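Tikov Dish Brush, 14 months on
14 comments · 2 shares

I bought the Tikov brush at Rodosstead to replace sponges that smelled after a week. 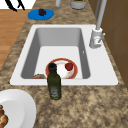
The bristles are stiff and have barely bent. Dried egg comes off in a few strokes. On a plate with a wide rim, like the red-orange one in the sink, the angled head follows the curve well.

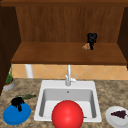
The handle is less good. It gets slippery with soap, and the hanging loop cracked in November.
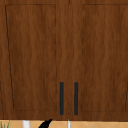 Refill heads come in packs of 2. I'd buy it again, but I'd skip the matching stand.

Forough Dehghan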